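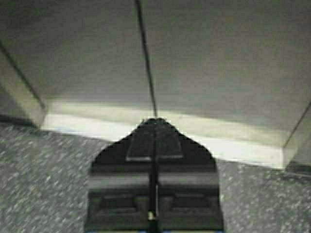

3.2 Who answered, and when

I mailed the survey to 2,729 households in Flandgate and asked one thing up front: what time do you eat dinner? I figured people would skip it or write something silly. Most of them gave me a clock time, and plenty filled the margin with a story (I loved those). Felicidad Malabanan and I read the first 400 replies out loud to each other so we'd code them the same way. We still fought over "when the kids are hungry" — she wanted it dropped, I wanted it kept as its own group, and I won that one.

We use cookies to remember your reading preferences. Accept | Manage settings

Cruzado was slower. I got 200 forms back by June, and 2 of those were blank, so please read the Cruzado numbers as a first look. I left shift workers in for both towns, even though they drag the average late.

Figure 2. Close view, Flandgate.

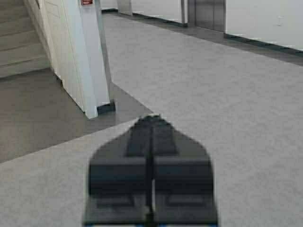

3.3 Sorting the late eaters

I called anyone who ate after 9 p.m. a late eater. Felicidad would have picked 8:30, and her version is in the appendix.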